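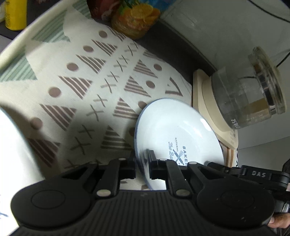 Well, it's official, the Lillton community supper is coming back in November, and I could not be happier! If you missed it last year (the hall boiler gave out and the whole thing got called off), it's the one Monday when half the town squeezes into Haddad Hall and eats whatever the other half cooked.

I stopped by the sign-up table at lunchtime and the list already had 90 names on it, which is wild for the first morning. Doors open at 5:30 and food goes out at six. It's free to get in, same as ever, but they'd like you to put your name down so they know how many chairs to borrow from the school.

The big change is the dishes. No more paper plates! The hall wants real ones this time, so everybody is being asked to bring a plate from home and take it back at the end of the night. Plain, printed, chipped, doesn't matter - just put a bit of tape on the back with your name on it. I've still got a bowl from three suppers ago and I have no idea who it belongs to, so please, tape.

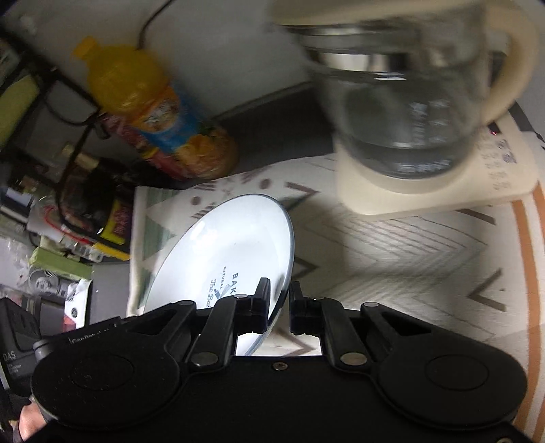
Jocelyn Castillo told me she's all for bringing her own plate but wants to know who's doing the washing up, because last time there was one sink and a line out the kitchen door. Fair point! The answer for now is that you scrape yours at the hall and wash it at home.

Money from the raffle goes to the boiler fund, which stands at $3159 after the summer yard sale. I'm told the new one is ordered and should be in before the supper - fingers crossed, and maybe wear a sweater. Tickets are at the library desk until 4 p.m. most days, and they've sold over 403 of them already. I bought 11, and I'm not sharing if I win the ham.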